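Subject: Re: [felness-toyshare] Paper bags for the small toys, what is your way?

Hello all,

Roland asked on Friday how other members keep the small loose toys together when they don't belong to any set. I read the answers and I would like to add mine, as I do it differently from most of you.

On Friday at 16:12, Roland Catterall wrote:
> We have again a drawer full of odd pieces at Hirklow. Boxes take
> too much space and the cloth bags hide everything, so the children
> pour it all on the floor. Has anybody tried ordinary brown paper
> bags? Mine fall over and close themselves after one day.
> Roland

My bags also fell over at first. What helped me was to roll the rim down until the bag is more like a bowl, and then to fix the rim with short strips of black tape to whatever stands under it.
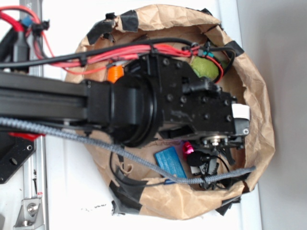 Imogen Pilkington
Toy library coordinator, Felness

I use the normal kraft bags, the kind without handles. Before I fold, I crumple the whole bag in my hands and open it again. Crumpled paper keeps its shape much better than new paper. New paper wants to go back to its old folds, and I think this is what happens to Roland's bags. The folding takes me about 2 minutes for each bag.

Please don't tape only one side. The bag must be held all the way around, or a small child will lift it by the free side and everything rolls out.

For the contents I try to mix soft and hard things, and I choose different colors so that each piece is easy to find. A ball, a block, something crumpled or fuzzy, something with a long shape. 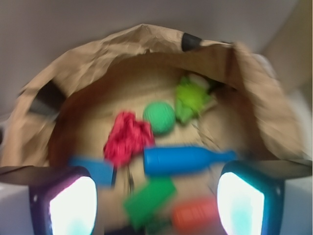
I don't fill the bag to the top. When it is too full, the children take only what lies on the surface and the rest is forgotten for weeks. In our catalog such a bag is one item, and I write the list of the pieces on a card. The last one I made has number 1703. When it comes back, I compare it with the card and I change the paper if it is torn.

The play food was a question for me. In the Cropper box we had a separate place for it, but the box was broken in March and I didn't want to buy another. Now the vegetables go together with the blocks and the balls, and so far no family has complained.

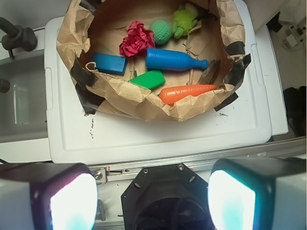 Ball, blocks, bottle and carrot in the taped paper bowl.

Roland, if you want, I can bring you a few bags already folded when I come to Hirklow. I have a pack of 70 and I won't need them all before summer. Only tell me how wide your shelf is, please.

One question from my side also: does somebody know a tape that leaves less glue on white plastic? Mine holds well, but the cleaning is slow.

Kind regards,
Imogen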